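Brushes, bags and a very full drawer

Hello again from the back room at Clundness! It's August, the fan is on its highest setting, and I've finally done the thing I promised in the spring newsletter, which was to go through every bit of makeup I own before the swap evening. I thought it would take me an hour. I started after breakfast and came up for air at 4 p.m. with a cup of cold coffee and eyeshadow on both elbows.

The trouble is brushes. I buy them the way other people buy pens. I went in thinking I had maybe a dozen, and the final tally was 46 (yes, I laid them all out on the bed and counted, and yes, I counted again). A good half had been living bristles-down in a mug, so they'd splayed out like little brooms. Those went straight in the trash. The rest got a bath in baby shampoo and lukewarm water, then a night lying flat on a towel with the heads hanging over the edge of the dresser. Please don't stand them up to dry! The water runs down under the metal and the glue lets go, and then you've got bristles stuck to your cheek in the middle of a wedding. Ask me how I know.

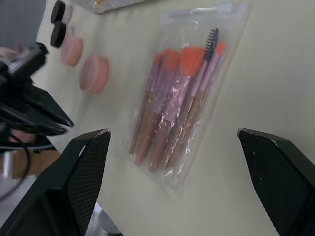
New sets are the other half of the swap, and I do love a new set. My rule this year is that anything unopened stays in its plastic until somebody takes it home, even if the bag is a bit big and crinkly and slides off the pile every time I walk past. You can see what you're getting through a clear bag anyway. With the one on the white table I'd go for the wide flat-topped brush in the middle first, and I'm always happy when a set includes a spoolie, because mine disappears about once a month. The orange bristles are a lot of fun too – I'm a sucker for anything that doesn't look like it came out of a dentist's office. Pink pots and jars can come along as well, as long as the lids go with them.

Zuzanna Krajewska is running the eye table again and has asked me to pass on that mascara is a hard no, opened or not. She had to turn away nine tubes last time and felt terrible about every one of them. Powders are fine if you've wiped the top layer off with a tissue. Lipsticks, only if they've never been used.

We're back in the long room at Kaczorowski, through the side door by the bike rack. Bring up to 50 pieces each, which sounds like a lot until you've emptied your own bathroom cabinet. Doors open at 6 p.m. and entry is two dollars, which goes toward the lemonade and the paper bags. Benito Calvo will have the big mirror set up near the window again, so you can hold things up to your face before you commit – I took home a coral blush last year that I'd only seen under a ceiling light, and it made me look like I had a fever.

If you have a folding table we could borrow, drop me a line before the end of the month. I've got one already, but it has a wobble.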